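Buying and Believing: Week 3 Handout
Finish, price, and what we think we know
Instructor: Wian Hendricks

Read this before class. The reading packet has the Bovum study and the two Jalance catalog pages, and you need both.

Last week we went through written claims: "professional grade," "built to last," "trusted by experts." Most of you were hard on them, which was good to see. Fewer of you were hard on the photographs printed next to them. This week is on claims made with no words at all, by way of color, weight, shine and texture. A seller who writes "this will last ten years" can be asked to prove it. A seller who makes the thing heavy and dark has promised nothing, and plenty of buyers hear the same message anyway.

The usual story

Most marketing textbooks tell it in the same order. Buyers can't test a product in the store, so they look for signals. Good makers can afford good finishes and poor makers can't, so the finish is a fair guide to what's inside. The buyer is being sensible.

I think the first sentence is right and the second was never very strong. It depends on good finishes being expensive. A soft dark coating costs little compared with a better motor or a thicker weld, and a maker short of money has every reason to spend what there is on the part you'll see. When you meet the word "signal" in the reading, ask what it would cost someone to fake it. Often the writer hasn't asked.
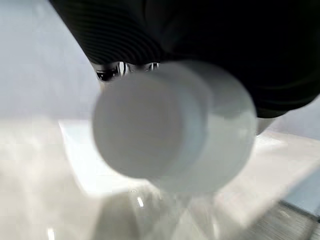 Texture gets less attention than color in the readings, and I'd like us to fix that. Grooves, knurling and brushed lines all suggest that someone took trouble. Sometimes they did, for a good reason: a grooved handle can be easier to hold. Sometimes the grooves are there for looks. Take the fine curved ridges at the upper left, catching a bit of gray against a matte black body, and the bright metal lower down that shines like a mirror. Many people would call that combination "well made" in a second or two. Now try to say which fact about strength, accuracy or working life you got from it. I can't name one. We have a shape and a finish, and the rest is our own guess, helped along by years of ads.

The Bovum study

You'll see this one quoted everywhere, usually as proof that "people will pay more for matte black." The set-up was simple. The researchers showed 200 shoppers a kettle in either gloss white or matte black and asked what they would expect to pay. The black kettle got higher answers.

Some trouble with it:

The shoppers were asked what they expected to pay. None of them bought a kettle. Saying a number is free.

The two kettles were shown as photographs, and the black one was lit from the side. The white one was lit from the front. That alone could account for a good part of the gap.

All the interviews took place in one store, a Garcia branch that already stocked black kettles at the high end of its range. Shoppers who had walked past that shelf may have been reporting the store's prices back to the researchers.

The authors admit the last point in a footnote. I have yet to see a textbook repeat the footnote.

None of this shows the effect is false. My own guess is that there is an effect, smaller than advertised, and that it comes and goes with fashion. White plastic looked modern once. Beige did too.

The Jalance pages

Two toasters, one priced at 495 dollars. Cover the prices and read the spec lists side by side. Mark every line that could be checked by a person with a ruler, a scale or a timer. Then mark the lines that couldn't be checked by anyone.

Before next class

Write one page on an object you own and once thought was better than it turned out to be. Say what made you think so. "It looked nice" will be sent back.

Sérgio Torres will run the discussion section and has asked for 15 minutes at the start to finish the Vekanus case from last week. Bring your notes on the warranty wording, especially the part about "normal use."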